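Robots learn to fold laundry by being told when they got it wrong

Zesberg lab says letting two cheap arms replay their own mistakes beats showing them more perfect folds

12 Oct 2023

Anyone who has tried to fold a fitted sheet knows that cloth has opinions. Robots have been losing this argument for years, usually at great expense. A group at the Zesberg Institute now reports that a pair of small, mostly 3D-printed arms can fold a plain piece of fabric in half more reliably if part of their training is made up of folds that went badly.

The method is called Gridura, a name the group's report uses 84 times and explains zero times. It was tested on a two-armed setup known as Sillura, and the results were posted on the institute's website this week.

The usual way to teach an arm a household chore is to have a person steer it through the job again and again. The recordings are then fed to a program that learns to copy what the person did. This works well as long as the robot stays close to what it has been shown. The trouble starts when it drifts. A person who misses the corner of a towel reaches for it again without thinking. A robot that has only ever seen perfect grabs will often carry on regardless, lifting a handful of air and laying it down with great care on the far side of the table.

Most labs answer this with more recordings. The Zesberg team had 400 of them and found that the arms still fumbled corners, so it tried a different tack. During training, the arms were left to attempt the fold alone. Each time one slipped, an operator let the mistake play out for 4 seconds, then took over and put things right. Those rescues were saved and given extra weight the next time the program was trained.

The 4 seconds turned out to matter a good deal. Step in sooner, the report says, and the robot learns very little about what trouble looks like. Step in later and the cloth has become what the authors call "a topologically uninformative state," which the rest of us would call a wad.
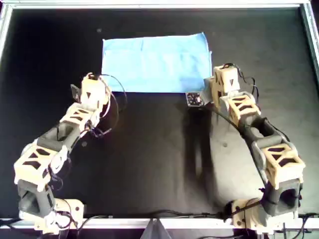
By the Automation Desk
Staff writer, research and industry

With 146 rescues added to the original recordings, the arms completed 84 percent of their test folds without help. The report doesn't give a comparable score for a person, perhaps out of kindness to both sides. It does say that adding the same number of ordinary, well-behaved recordings brought a far smaller gain, and that most of that gain showed up on cloths that were lying nicely to begin with.

A fold counted as a success if the two far corners ended up near the two close ones and the top layer lay reasonably flat. "Reasonably" was decided by a scoring program, which compared the outline of the finished fold with the outline it should have had. The authors admit that this makes the program blind to wrinkles in the middle. A shirt folded to the same standard would pass the test and fail the job interview.

What sets the work apart from the grander laundry robots of recent years is how little there is of it. Two arms are mounted side by side on a metal rail, facing a flat black surface, and both reach for the same light blue cloth. The links are cream-colored lattices, the joints are hobby-style servos, and the wiring goes where it likes. The group says it chose this kind of hardware on purpose. Small servos have some play in them, so the arms never land in quite the same spot twice, and the training has to cope with that from the first day.

There is a practical side to this as well. When a part broke, the team printed another one and was back at work the next morning. The report lists gripper fingers as the most common casualty, followed by the patience of whoever was on shift. (The second item is in a footnote, and we are fairly sure it was meant to be taken out.)

The arms have to cooperate, too, and this is where the method seems to earn its keep. One arm folding a cloth alone can be slow and clumsy and still get there. Two arms holding opposite corners must lift together, travel together and let go together, or the cloth twists between them. In the early trials the left arm tended to start first, and the right one followed with the enthusiasm of a teenager being called to dinner. The corrected recordings brought the two closer into step, though the program was never given a rule about timing.

Limits are set out at some length. Every test used a rectangular cloth of one thickness. The starting position varied, but the cloth was always opened out on the table, so the arms have yet to meet the inside of a dryer. Sleeves, buttons, elastic and socks are all listed under future work - socks with a question mark after them. A short run with a thicker towel is described as "instructive," a word that researchers and driving teachers use in the same way.

The larger question is whether the trick carries over to other chores. The authors think it should help wherever mistakes are common, cheap and easy to undo. Folding fits that description nicely. Pouring coffee does not, and the report is careful to say that letting an error run on for 4 seconds would be a poor idea with anything hot, sharp or full.

There is also the matter of who does the rescuing. The method needs a person watching every attempt, ready to take the controls, and deciding on the spot whether a grab has really failed or is just ugly. Two operators working from the same instructions didn't always agree. The group plans to have the robot flag its own doubts and ask for help, so that the person can do something else in the meantime. Folding laundry comes to mind.

Danzer, a maker of linen-handling equipment for hotels and hospitals, paid for part of the work and has said it will try the training method on one of its own machines. The company handles sheets by the truckload and has little use for a pair of arms that tackle one small cloth at a time. Its interest is in the corrections, which its floor staff already make all day long and which have so far gone unrecorded.

The Zesberg group expects to release its recordings in February, bad folds included. Anyone planning to use them is asked to read the labels first. In an early version of the set, several of the worst attempts had been filed by accident under "expert," and the arms learned those beautifully.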